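Lirel Weighted Cutlery Set

For hands that have their own ideas about where the soup should go.

Jade Wainwright started Lirel at her kitchen table after her father was diagnosed with Huntington's disease and began wearing most of his breakfast. The cutlery on offer at the time was either flimsy plastic or looked like it came out of a truck's toolbox. He refused both, loudly. The Lirel set is what he agreed to eat with, and he was a hard man to please before he was ill.

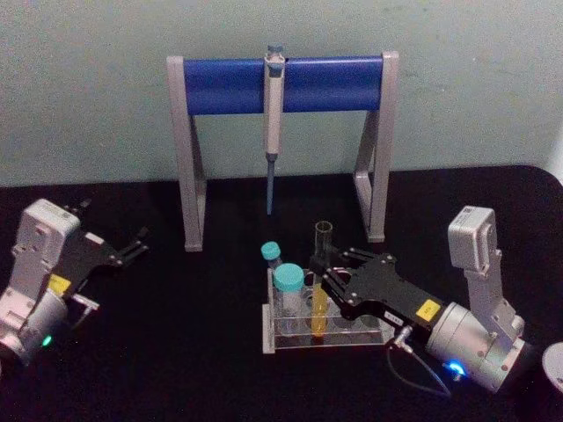 Each piece weighs 200 grams, and most of that sits in the handle. The extra heft can steady some kinds of movement. It doesn't suit everyone, and people with weak wrists often find it tiring by dessert. If you have an occupational therapist, ask before you buy. If you don't, borrow a heavy serving spoon and try a bowl of cereal with it.

What's in the box

Fork, soup spoon, teaspoon and rocker knife
2 spare handle sleeves
Clikex wrist strap, for forks that like to travel
A care leaflet in large print, written by a person

The sleeves come in Clerklow Gray and a red we call Hutapea, after the street where Jade grew up. Red is easier to find on the floor. You will be looking for it on the floor. 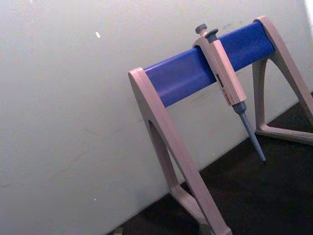 Washing: top rack, sleeves off. The strap goes in with the laundry. Please don't microwave anything. We added that line to the leaflet in June, following a phone call.

Delivery and returns

Orders placed by noon on Friday ship the same day. You have 7 weeks to send a set back, used or not, and you needn't rinse off your opinions first. Elis Dafis handles returns and reads every note in the box.

Clinics and care homes ordering 500 pieces or more should write to Elis for a price. He'll ask which sleeves you want. Get some of the red.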